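Magazine > People > Working Life

We use cookies to make this site work and to remember your settings. Accept / Manage

The woman who learned to bake bread at 58
By Irén Farkas
07/11/2023

When I come to the bakery of Lerato Mnguni, she is not ready for me. She has flour up to the elbows and she asks me to sit on a sack until the last loaves are in the oven. So I sit, and for a while I only listen. The radio is playing and Marthinus Cele, her business partner, is singing with it in a different key.

The bakery is called Minach. It stands in a small side street, between a shoe repair shop and a house with green shutters. Before she opened it, Lerato worked for many years in the payroll office of Le Roux, a company that sold furniture to hotels. She did not hate that work. She says this to me twice, as if people often expect another answer.

"I liked the numbers, and I liked that everybody got their money on the right day," she says. "But when the company closed our office, I was 58, and I sent my letters to other offices, and I got very polite replies. After the winter I stopped sending them."

Her sister gave her a weekend baking course as a present. Lerato went there mostly because it was already paid. The first bread she made was so hard that she had to cut it with a saw from the garage. Her teacher was an old baker who did not talk much. He knocked on the bottom of the loaf, put it back on the table and told her to come again in April.

She came again. Then she asked him if she could work in his kitchen in the mornings, without money, only to learn. He said yes, but she must be there at 3.

"My body did not understand what was happening," she says and laughs. "I went to sleep when my neighbors were eating dinner. I lost some friends in this time, I must say it. You cannot always say no to people and expect that they will still call."

I ask her what was the most difficult thing to learn. I think she will say the dough, or the heat of the oven. She thinks for a long moment and wipes the table, which is already clean.

"To be bad at something," she says then. "In the office, the young ones came to me with their questions. In the kitchen I was the one who asked, and the boy who answered me was younger than my son. Some days I cried in the car. But he was a good teacher, that boy."

That boy was Marthinus. Two years later they rented the shop together. He put in the savings he had, and she put in the money that Le Roux had paid her when she left. They have 8 kinds of bread now, and she would like to have fewer. The rye bread sells out first. The one with walnuts is her favorite, but it is expensive to make and she admits that they earn almost nothing with it.

I want to know if she is sometimes afraid. She nods before I finish the question. The price of flour went up, then the price of electricity, and last winter they did not pay themselves for two months. "Marthinus wanted to stop with the walnut bread. We had a big fight about walnuts," she says. "The customers could hear us."

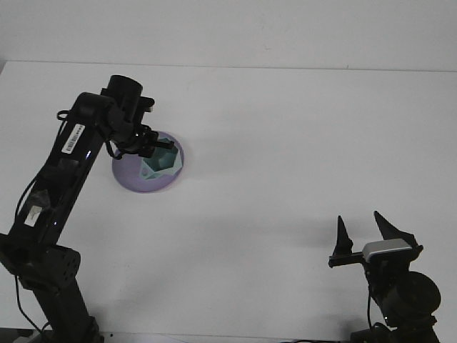
What comes next

Lerato does not make long plans. Her knees hurt when she stands too long, and Marthinus does now most of the heavy lifting. She would like to teach a small course, for people who are starting late, and she has already the first name on her list. It is a former colleague from payroll, who wrote to her after many years of silence.

"I told her the first bread will be terrible," she says. "She wrote back that she owns a saw."

At this moment the oven rings and our talk is over. She gives me a loaf of rye in a paper bag, takes my money for it, and goes back to her dough.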